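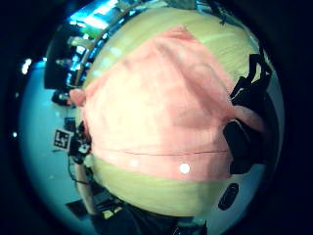
Figure 2. A pink cloth over a large, pale yellow-green round object, seen from the camera on the hand-held gripper. A black-gloved hand is on the right and a square marker on the left.

3.2 Building the hand-held tool in a shared workshop

We promised in the introduction to be generous with the practical side of the build, and this is the section where we try to keep that promise. The tool was put together on evenings at the Mullenbridge workshop, a members' space with one good drill press, one tired drill press, and a laser cutter that has to be booked well ahead. We mention this because it shaped the design more than any paper we read. Every part had to be something a patient person could cut, print or buy without a machine shop, and every step had to survive being packed into a crate at closing time and picked up again days later.

The first body, which we called Bayram, was far too heavy. It worked well enough on the bench, but after a few minutes of folding towels the wrist began to complain, and the person holding it started taking shortcuts that we did not want a robot to learn. We thinned the walls, moved the battery off the tool and onto a belt, and shortened the handle until the whole thing came to 395 grams with the camera fitted. That was the version we kept, and all of the recordings described in Section 4 were made with it.

The camera carries a very wide lens, and we would encourage anyone following along to live with the bent picture for a while before trying to correct it. A large object held near the lens swallows most of the view, as Figure 2 shows, but a good piece of the room is still there around the side, and that strip of room is a great help when working out where the tool is. We did try a narrower lens in April, thinking that the cloth would be easier to follow, and went back to the wide one within a week.

Cloth was the part we looked forward to and also the part that humbled us. A soft piece of fabric never lies the same way twice, and a fold that is plain to the eye can all but vanish under a bright ceiling light. We settled on plain colored pieces with no print. The pink one became the favorite, partly for the way its creases darken toward rose and stay readable against a pale tabletop.

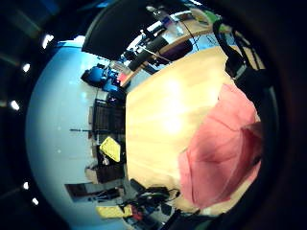

The table itself deserves a few words. It is light wood, and it throws back a good deal of glare, which we first treated as a nuisance and spent an evening trying to cure with brown paper. In the end we left it bare - kitchens and laundry rooms have shiny tables too, and we wanted the policy to meet them early. Letting the fabric hang over an edge was likewise something we allowed from the start, for the same reason.

Cables took longer to get right than the fingers did. Our rule by the end was that any cable near the hand gets a loop of slack and two ties, one on each side of the joint it crosses. Hülya Kahraman, who did most of the wiring, also put a short extension on every connector, so that a sharp tug parts the cheap extension and spares the board behind it. We lost 5 extensions over the course of the project and no boards at all.

Before each session we ran through 60 seconds of slow opening and closing, with the marker in view, and compared the finger width against a printed gauge. If the two disagreed, we tightened the finger screws and ran it again. The drawings, the gauge and the parts list are kept together under the name Ukodgate, and the copy used for this paper is the one dated 2022-06-21. A second group of builders at the Brolham workshop followed that same copy and needed around 2 weekends to get to a working tool, most of it spent waiting for printed parts. Their one change, a softer pad on the inside of the fingers, is described with the grasping results in Section 4.1.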